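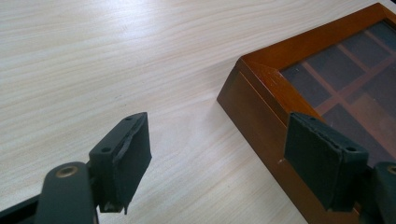
My grandmother wrote letters all her life, and when I moved away from Zovovard she wrote to me also. I kept them, but I did not keep them well. Some were in books, some in a folder with old tax papers, and one I found inside the pocket of a winter coat. This January I finally decided to put them in order, and I want to write down how it went while I still remember.

The first problem was the dates. My grandmother almost never wrote the year. She wrote "Tuesday, after rain" or "the day of the market", as if I would read the letter the same evening. The envelopes helped, but many of the stamps from the Clalgate post office are too pale to read. So I had to use what was inside the letters. In one she complains that bus number 7 does not stop at the bakery any more. I looked in the old timetables at the library in Skoltard and the change was made in April 2000. After that I could place four more letters, because in each of them she is still angry about the bus.

I spent three evenings only reading. I had planned to sort first and read later, but this plan was not realistic. Her handwriting is small and leans to the left, and she had the habit of continuing in the margin when the paper was finished, then turning the page upside down and going on at the top. When I was a student I found this tiring and I am ashamed to say that I skipped the margins. Now I see that she put the important things there. The news about her operation is in a margin. So is the recipe for the plum dumplings, without the quantity of flour.

Then there is the language. We have a dialect at home which has no real spelling, and she wrote it the way she heard it. Some words I had to say aloud in the kitchen before I understood them. Two words I still do not know. My aunt thinks one of them is a kind of basket, but she is not sure.

I wanted to make copies for my cousins, so I scanned everything. The copy shop on Jitpraphai Street offered to do it, but I did not like the idea of leaving the letters there overnight, and I used the scanner at the library instead. It is slow, and you must press the button again for every page. In total there were 748 pages if I count the backs - and I do count the backs, there is nearly always something on them.

For storage I bought plain folders without acid and a soft pencil for writing the numbers. I took out the metal clips, because they had left brown marks on the paper. I did not flatten the letters with an iron, although a website recommended it. I put them under two dictionaries for a week and this was enough for most of them.

My cousin asked if I will type them all. I think yes, but slowly, maybe one letter each Sunday. I started with the bus letters because they are short and they make me laugh. The next one is long and it is mostly about a neighbor's fence, with the dumplings in the margin, so I need to call my aunt again and ask about the flour.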